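Tips I've stopped believing (and a few I still use)

211 shares
16 comments

Every household page tells you vinegar will clean anything. I used to pass that on myself. After a year of trying these tips properly in my own kitchen and utility room in Perkmont, I trust far fewer of them than I did.

Vinegar and bicarbonate of soda, mixed

They fizz, and people like the fizz. Once it has died down you're left with a weak salty water that cleans about as well as the tap does. Use one or the other. Vinegar on its own is good for limescale on taps: soak a cloth, wrap it round, leave it for an hour and rinse. Bicarb on its own, made into a paste, will shift tea stains from a mug. Keep vinegar off marble and other natural stone, whatever the comments tell you.

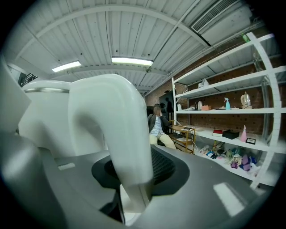 And please don't put either of them in a cupboard with bleach and then get creative. Vinegar with bleach gives off a gas you don't want to breathe. I've seen that "power mix" shared more than once by people who ought to know better.

Lemon halves in the dishwasher

Smells nice for one wash. Does nothing for the filter, where the smell comes from in the first place. Take the filter out, scrub it with an old toothbrush under the hot tap and put it back. Mine gets done when I remember – not weekly, as the packets of cleaner would like.

Newspaper for windows

Perhaps this worked with the old inks. I tried it with the free paper from Lilosstead and got grey fingers and a grey smear along the white paintwork. A clean, dry cotton cloth did a better job, and so did a cheap rubber blade from the market. Do the glass early or late in the day, when the sun isn't on it, or it dries in streaks before you get to it.

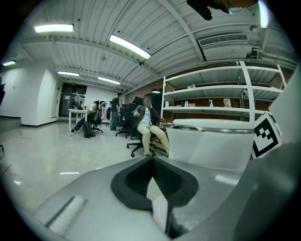 Rice in the salt pot

One I still use, grudgingly. A few dry grains do seem to stop the salt clumping, though I suspect a lid that fits does more. Don't bother with rice for a phone that has been dropped in the sink. Switch it off, dry the outside, stand it somewhere airy and hope.

Expensive descalers

I paid for a 595 ml bottle of the Atton kettle stuff and ran it against plain citric acid from the baking shelf. After 2 goes each I couldn't tell the kettles apart. Citric acid it is, then – a spoonful in a half-full kettle, boil, leave it to stand, pour away, and boil fresh water once before you make a drink.

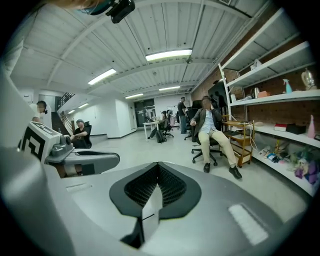
A grey housing with a dark mesh panel and a printed marker.

Freezing your candles

Supposed to make them burn for longer. I timed a pair in December, one from the freezer and one from the drawer, and the difference was too small to bother with. Trimming the wick short did more, and it kept the soot down as well.

If you have a tip that you've tested side by side with doing nothing at all, put it in the comments. If your gran swore by it, I'll need a bit more than that.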